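Re: [workshop-bots] Finger flex and losing the tags
From: Colin Heywood
To: workshop-bots list
Date: 2026-01-12 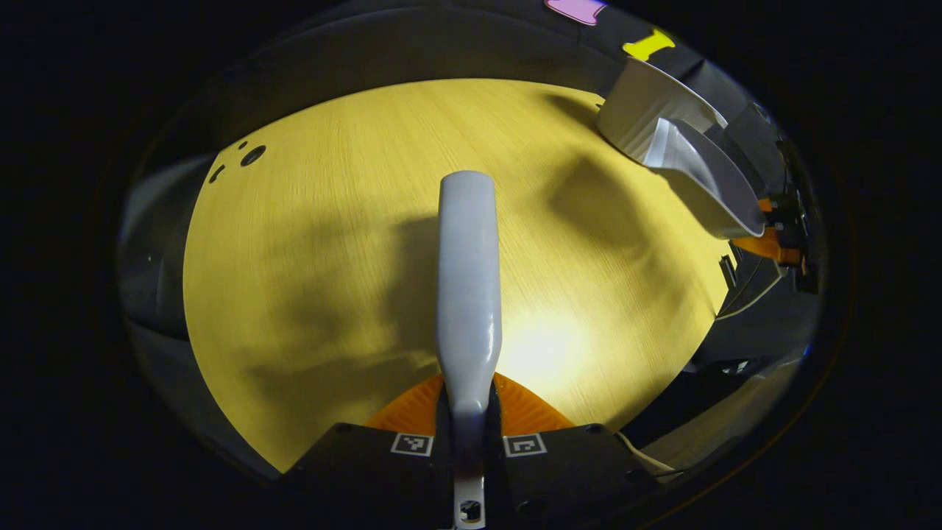 Thanks for the notes, In-ho. I got a full evening on the pair at the Rasbridge workshop and I think your guess about the mounting screws was partly right. Quoting the bit I'm answering:

> On Thursday In-ho So wrote:
> Before you reprint the fingers again, check whether the tag plates are
> moving. Mine at Grosterham looked fine by eye but the plate on the left
> was rocking on its screws every time the jaw closed, and the pose
> estimate jumped with it. I would also turn the exposure down. If the
> lamp is over the bench, the wood throws a lot of light back up and the
> white border round the tag bleeds into the black.
> What length are you printing the fingers now? And are you still using
> the softer filament for the orange part?

Tag plates first. The left one was loose. I could move it with a fingernail, which I had put down to the body flexing. I took both plates off, cleaned out the holes and refitted them with longer screws and a drop of threadlock. On the log from before, 406 frames out of 872 had the left tag missing or marked as a poor fit. I haven't got a matching run from afterwards yet because the laptop ran out of disk, so please don't read anything into that number except that it was bad.

Exposure next. You can get a patch of glare on the table right beside the finger, and the rest of the wood sits in the shadow of the arms, so auto exposure has no good answer. I fixed it at 7 ms and left the gain alone. The tags are cleaner. The darker end of the bench is now very dark, and I may have to move the lamp or put some baking paper over it -- I would like to try the paper first as the lamp bracket is shared with the people who use the bench for soldering.

Finger length is the same as the drawing I posted in the autumn. I did try one longer and it bent sideways when it pushed against anything. The small tag down near the base of the finger has stayed put on all of them, so whatever is wrong with the big ones isn't happening there. Yes, still the softer filament for the orange pad. I print it slowly with the ribs facing up, and I've stopped drying it overnight as it made no difference that I could measure.

The job I'm working towards is still scooping from a bowl with the other gripper. The scoop is a poor shape for this. It has a pointed end, which is handy for getting into the bottom of the bowl, but the outside is glossy and it turns in the jaws if the load is off to one side. I've wrapped the part that gets gripped with a strip of rubber from the Hulberg sheet, and if that doesn't hold I'll print a square sleeve for it. Has anyone on the list printed a sleeve like that, and did you glue it or leave it as a push fit?

Two smaller things.

The camera cable. It used to pull on the connector whenever the wrist turned past a certain point, and I lost the picture twice in one evening. I've given it more slack and tied it to the arm further back. It now needs watching in case it drifts into view of the tags.

The calibration. I'm still using the Yook script with the wide lens model. It does well in the middle and gets worse towards the edges, where straight lines bow quite a lot. I took about 800 board images and it complained that too many were in the centre, so I need to do the corners again. If someone has a set they are happy with for a lens this wide, I'd be glad of the list of board positions you used. I don't need the images.

In-ho, you said you might bring your left gripper over in March. If you do, please bring the old tag plates as well as the new ones. I'd like to put them on my body and see if the rocking follows the plate or the screw holes.

The revised plate drawing is in the usual folder. The hole spacing hasn't changed, only the depth.

Colin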